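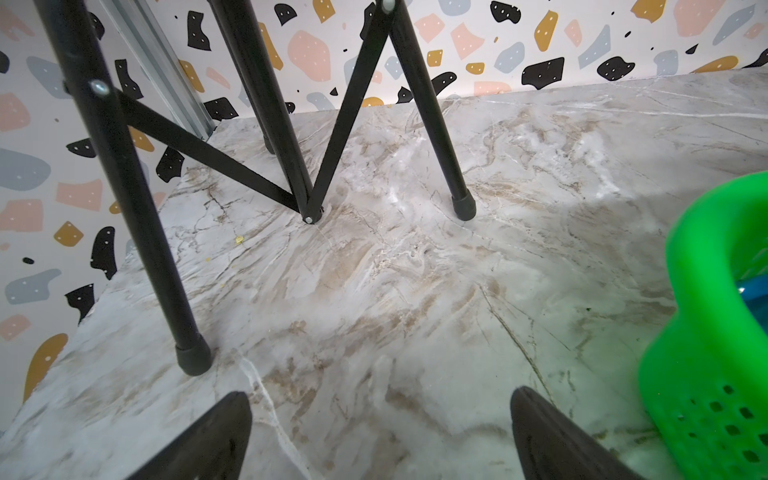
Kindton Robotics Bench Group
Minutes of the January meeting

Present: Kacper Pawlak (chair), Taha Lahlou (minutes), four others from the bench group. Apologies from the Irnow office.

Meeting opened at 2:10 p.m.

1. Minutes of the previous meeting

Accepted with one correction. Under cable routing, "left arm" should have read "right arm".

2. Finger comparison, snack bag task

Kacper reported on the trial of the two finger sets, the Furnis and the Nikolaidis. The task is the same for both: pick a chip bag from the cell floor, place it in the green basket, and release. Taking a bag back out of the basket is scored separately.

The group ran 309 attempts in total, 211 with the Furnis fingers before the break and the remainder with the Nikolaidis fingers after it. The uneven split was questioned. Kacper said the second set arrived late and the screws supplied with it were too short. It was agreed that the two sets should not be ranked on these numbers.

Observations so far:

Both sets do better on the crimped end of a bag than on the middle. On the middle, the fingers push the air to one side and the bag rolls.

The Furnis tips slide on glossy film when the closing force is set low. Raising the force fixes this, but Taha noted crushed chips in several bags after the higher setting was used.

The Nikolaidis tips hold better and let go worse. On release the film sometimes stays on one finger until the wrist is turned.

Taha asked that a release which needs a wrist turn be logged as a partial. Agreed.

3. Cell layout

The layout stays as it is for the next round: both arms on the aluminum rail, basket in the center of the floor, loose bags behind it and toward the right rear corner. The music stand stays behind the left arm.

There was a discussion about the patterned wallpaper. One member would like a plain wall for at least part of the next round, to see whether the bag detector does any better. Kacper would prefer to change one thing at a time. Left until the finger work is finished.

The right arm has to reach low for bags near the corner, and its elbow comes close to its limit there. Taha will shift the start pose and report back.
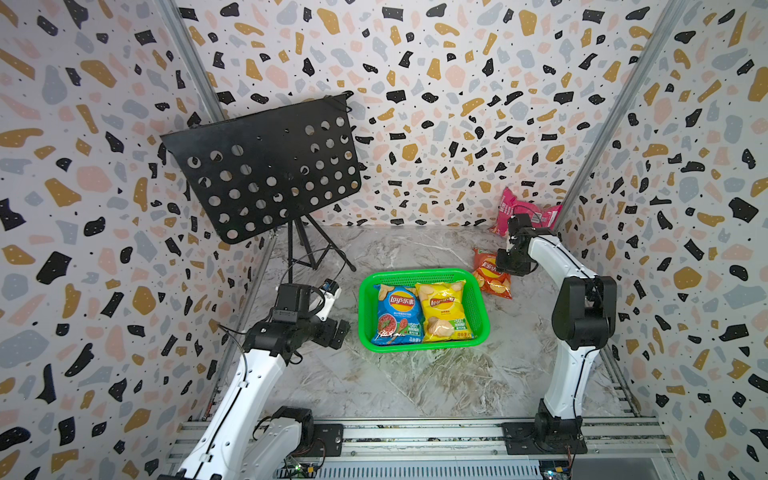

4. Cameras

The wrist cameras were compared with the fixed camera for picking the grasp point. The wrist view is better for finding the crimp once the arm is over the basket. It is of little use on the approach, when the basket may be only partly in view at one side. The fixed view finds the basket every time but loses a bag when a gripper is in front of it.

Proposed: use the fixed camera to choose the bag and the wrist camera for the last part of the move. Agreed for trial on the left arm first.

Exposure on the wrist cameras is to be locked. Glare on the film has been moving the grasp point between one image and the next, and automatic exposure makes it harder to tell which changes are real.

Sample view for the grasp notes, to be kept with these minutes:
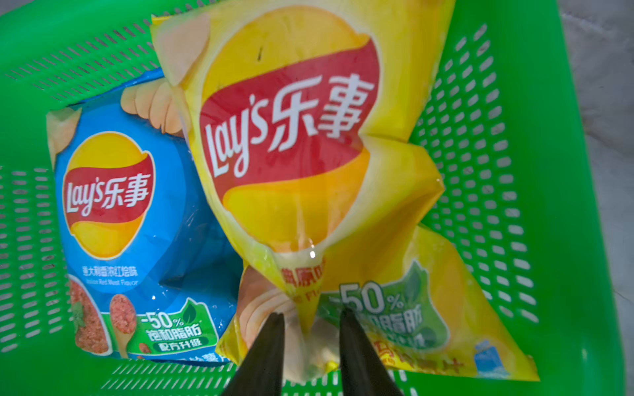

Wrist camera view, fingers closed on the lower end of the yellow bag in the basket.

Kacper pointed out the overlap with the blue bag. Overlapping bags are to have their own column in the log from now on.

5. Controller

The new controller settings were tried on 69 of the attempts. Motion is smoother near the basket rim and slower overall. Two members thought the slower speed was acceptable for this task. Kacper did not, and asked for a run at the old speed with the new damping only. No decision.

The Irnow office has asked for the settings file. Taha to send it once the version number in the header is corrected.

6. Actions

Kacper: order longer screws for the Nikolaidis set; write up the partial release rule.
Taha: start pose for the right arm; lock wrist exposure; send settings file to Irnow.
All: no changes to closing force without an entry in the log.

7. Any other business

Bags that have been gripped many times go soft along the crease and should be taken out of use. Kacper will mark a limit on the log sheet.

Meeting closed at 3:25 p.m. Next meeting in February, same room.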